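Stulline 241 anti-static floor mat

For benches, repair corners, small server closets. Rolls out flat, stays put, no glue needed. Sold by the Pelldale shop, ships same day if you order before noon.

What you get
Mat, 58 in. wide, cut to the length you ask for
2 ground snaps, fitted at opposite corners
Ground cord, coiled
Care sheet (one page, read it)

Backing is rubber, top is textured so a chair wont skate. Goes over low carpet or tile. Thick carpet - put a board under it first or the edges curl. Color is charcoal only for now, gray comes back in June.
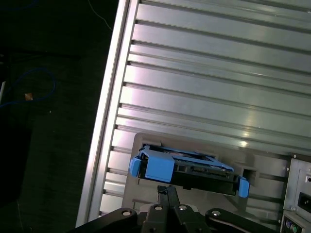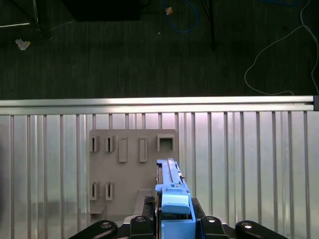
Metal case with a blue drive caddy (first photo); ribbed metal panel and dark carpet (second photo). Mat not shown.

Cleaning: damp cloth, mild soap. No wax, no floor polish, it kills the grounding. Let it dry before you plug the cord back in. Chair casters ok up to 29 lb per wheel, more than that leaves dents that take a while to come out.

Returns: uncut mats only. Cut lengths are yours, sorry. Measure twice, and remember to leave room for the door to swing. Corner pieces and odd shapes, ask Irina Pană for a quote, send a sketch with the sizes on it.

Also fits: Grecu bench cord, Stovar wrist strap (both sold seperately). Older Stovar straps have the smaller snap - you need the adapter.

Page updated 7/27/25. Stock questions to Siebe Dekker at the Pelldale counter.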